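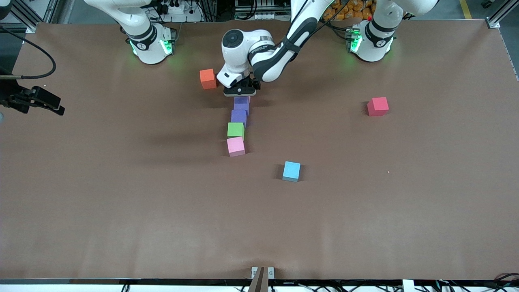 Preguntado por Diễm Huỳnh en Vovstead, sección Juegos y manualidades · August · 3 respuestas · 696 visitas

¿Cómo hago una fila recta con cubos de espuma?

¡Hola a todos! Estoy preparando una mesa de colores para mi sobrina – le encanta ordenar cosas – y tengo siete cubos de espuma: morado, morado azulado, verde, rosa claro, naranja, celeste y rojo. Llevo cuatro en fila y el rosa, que va al final, se queda siempre un poquito torcido. ¿Hay algún truco? Y otra duda: ¿dónde pondríais el naranja, antes del morado o después del rosa? La mesa es grande y marrón, así que sitio me sobra por todas partes.

Tín Nông respondió:
¡Qué bonito plan, Diễm! A mí me pasaba lo mismo, porque la espuma pesa tan poquito que se mueve en cuanto la rozas. Lo que mejor me funciona es apoyar una regla larga a un lado y arrimar todos los cubos a ella, empezando siempre por el mismo extremo, y luego retirar la regla despacito. El rosa lo enderezas al final, sujetando el verde con un dedo. En cuanto al naranja, yo abriría la fila con el rojo, luego el naranja, después el verde, el celeste y los dos morados, y dejaría el rosa para cerrar. Eso sí, los dos morados se confunden bastante con poca luz, míralos cerca de una ventana :)

Vergara respondió:
cinta de pintor en la mesa y listo

Corerer respondió:
Lo de la cinta va bien, pero pruébala antes en una esquina. Yo dejaría que el orden lo elija la niña, que seguro que tiene sus ideas – la mía ponía el celeste primero todos los domingos y no había manera de convencerla de otra cosa. ¡Ya nos contarás!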